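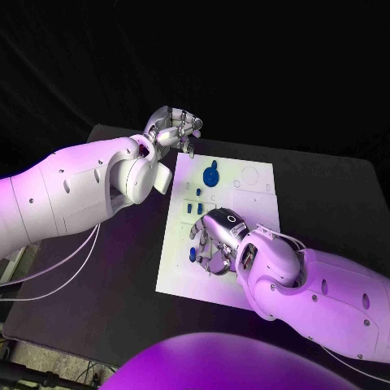 Two arms on the peg board, right hand on one of the blue pieces.

Two-arm cell with full hands – talk me out of it (or into it)

Posted by kolbrun_o, 2019-07-13

We do small kitting jobs, mostly little turned parts into trays and fixtures, and my boss wants a number for November. The quote on my desk is from Lerneva: two arms on one torso, a multi-fingered hand on each side, stand, controller, first year of support. The rep keeps saying it will "drop in" where a person sits now. I've heard that before from people selling label printers.

What I can't work out is whether the hands are worth it. They are close to half the quote. Has anyone bought something like this and still been glad of it a year later?

e_gaillard wrote:
No. Well, we bought the arms and we're glad of the arms. The hands went in a cupboard after four months and we put parallel grippers on. If your parts are all small cylinders, you are paying for fingers you won't use.

Ask what a replacement finger costs and how long it takes to arrive. Our supplier (Clalent) needed 19 working days for one. We had a single spare and it was for the wrong side.

tanguy.a wrote:
I'd push back on that a bit. Grippers are fine until the part changes. We run short batches, and every new part meant new jaws, and every set of jaws meant a drawing, a machinist and a wait. Add up a year of that before you call the hands expensive.

e_gaillard wrote:
I did add it up. We spent less than 3000 on jaws in the first year. The hands cost many times that. You must have a very slow machinist.

tanguy.a wrote:
We have a very good machinist who has other things to do. How many different parts did you run?

e_gaillard wrote:
Six. OK, fair, you probably run more.

tanguy.a wrote:
24 last year.
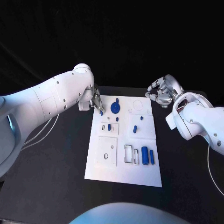 kolbrun_o wrote:
Cable management is my other worry, and it isn't on the quote at all. There's a line for "installation" and when I asked if that covered dressing the cables I got a brochure back. Look at the white ones hanging under both arms, with the left pair lying in a curve over the table. I don't want that over a tray of loose parts on an eight-hour shift. Is there a kit for it, or does everybody just buy sleeving and do it themselves?

besnard_l wrote:
Sleeving and do it yourself. Budget for two rounds, you'll get the first one wrong. Leave more slack at the wrist than you think and tie it at the elbow.

While you're at it, ask who owns the board and the plates. Our vendor's acceptance test was done on their own test board, with their own pegs, and they took it home afterward. Then we had nothing to check against when the left side drifted. Poulain made us a copy but we paid for it, and we argued about the hole sizes for weeks.

kolbrun_o wrote:
That's a good one, I hadn't thought of it. The rep wants to use the peg board for acceptance. I'd want our own trays in there too. Picking up a small peg tells me something, but our customers don't buy pegs.

odette_p wrote:
Coming at this from the money side. What are you replacing? If it's one seat on one shift, I don't see how you get there with any kind of hand. We looked at a Rengate cell with two arms and a full pair of hands and the payback only worked on paper with three shifts and no downtime. I sent it back with a note.

Can you rent? Even a short rental would tell you more than the quote will.

tanguy.a wrote:
Renting is good advice if they'll do it. Last I asked, the rental price had the training days bundled in and it came out silly.

kolbrun_o wrote:
It's one seat, a shift and a half. I know. I've asked for three prices now: arms with grippers, arms with hands, and one arm with one hand. The rep says the last one "isn't a standard configuration." I'll post the numbers if I ever get them.

e_gaillard wrote:
Get the finger price in writing before you look at any of the others.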